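Hands wanted – tabletop sessions at Dixit, Clodlow building

Posted Sun 20 October

Quick one as we are short of people again. We need adults to come in and pick up, move, sort and put down ordinary household things on a table. Flowers, snack packs, cans, bottles, tape, fruit. You sit, you do it the way you would at home, you get paid. No experience needed, no test, no interview.

What a session looks like

90 minutes, one person at a time, with a break in the middle if you want it. You get a short list of jobs when you arrive. Arrange the flowers. Put the snacks to one side. Clear the table and set it out again. Some lists are dull, sorry. You'll wear gloves with sensors for part of it and we fit those for you. Takes a few minutes to get them sitting right.
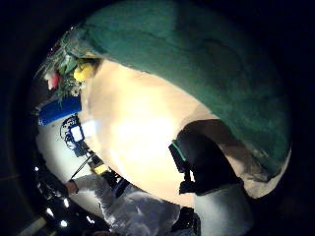
Long sleeves are fine, most people keep theirs on. Rings and watches off please, there's a tray by the door. Long nails can be a problem with the gloves so say so when you write in and we'll put you on a different list.

Who we're after

Anyone 18 or over who can sit at a table and use both hands comfortably. Left handers very welcome – we have had almost none since September. Glasses ok. If you have a bad pollen allergy please skip this round, flowers are on nearly every list.

You don't have to be neat or quick. Please don't practise beforehand. Drop something, pick it up, carry on.

What's on the table

Changes every week. At the moment it's a bouquet, a banana, a tall blue water bottle, a can with a lid, a small spray bottle, a box of snacks and a few odds and ends like a roll of orange tape. Nothing heavy, nothing sharp. Please dont eat the props, there is a seperate shelf for that and you can help yourself.

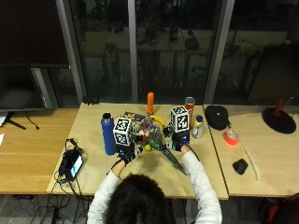 Bavum, from the September round, wrote back that the flowers were the hard part, stems going every which way and the whole bunch rolling over when you let go of it, and that the cans and boxes felt like a rest after. Said to tell new people to take their time with it. Also that the chair is on the low side, so ask for the cushion.

Noted on the chair. New one on order from Remitz, no delivery date yet.

Pay and times

Paid per session, same day, by card or transfer. Full rate even if we have to stop early on our side. Up to 3 sessions per person this round, never two on the same day. Slots are mornings and early evenings, last one starts at 6. We have around 7 places left, mostly evenings.

How to sign up

Use the form on the Dixit page and pick Clodlow as the site. Give us your age, which hand you write with, any allergies and two times that suit. We answer within a couple of days. If you can't make your slot tell us the night before so somebody else can have it.

Street door sticks – push hard, then up the stairs, second on the left.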